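Skemdale wants us to lease their two-arm packing cell. The pitch: graphics cards come out of a slotted tray, go into antistatic bags, the bags go in a box, and your people go do something better. I spent an afternoon at their demo floor in August. Thread.

The quote first. 61 a day per cell, 15 more for "remote support," which the sales guy could not define for me when I asked him. Minimum term is 200 days. Keep that in mind while you read the rest.

Card handling is the part I expected to hate, and the grip is decent. My worry is the rest of the tray. Ours come in with cards lying any which way, and the brochure only ever shows them standing up like toast. 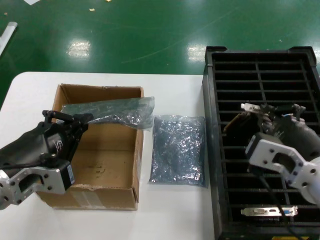 Right arm with a card over the tray, another bracket lying across the ribs.

I asked what happens with a card that's lying down. Answer: "the model generalizes." OK. Put it in the contract, then. Silence.

Bags are where I'd spend my money if I were Skemdale. They slide, they crumple, they cling to everything. A new hire at our place learns bags in one shift.

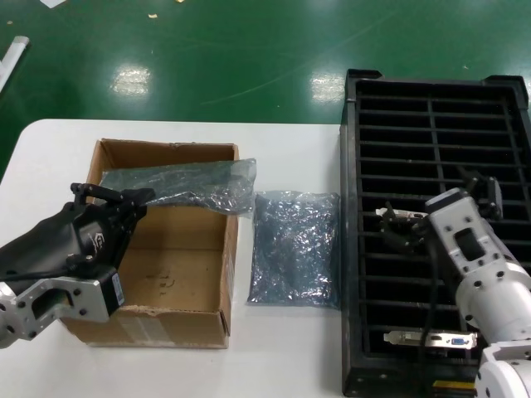

Crumpled bag over the box, left gripper reaching in.

Each gripper also gets its own camera, and the brochure makes a big deal of this. Fine, but clear film under shiny lights is a rotten thing to look at from any angle. I want error numbers for bags alone, separate from cards. They gave me one blended score. 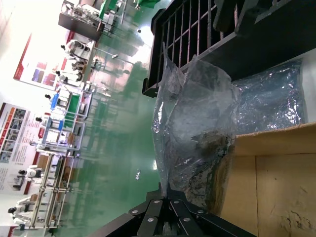

Gripper camera, up close with a clear bag. Look at that glare.

Also not in the price: the box. Somebody still has to open it, set it on the table, and take it away when it's full. Same for the trays. Mieke Koster on our team figures that eats half the savings, and she's usually kinder to vendors than I am.

Where I landed: no lease. I'd take a 2 week trial with our trays, our bags and our lighting, and no Skemdale engineer standing next to it. I've asked. Waiting to hear.

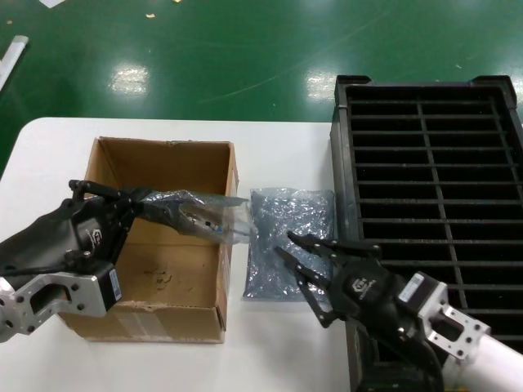 Vilgot Viklund: Ask them who pays when a card gets dropped. We had a trial from another vendor and that clause was the only one they wouldn't budge on.

Good one, adding it to my list. The draft they sent me doesn't mention damage at all.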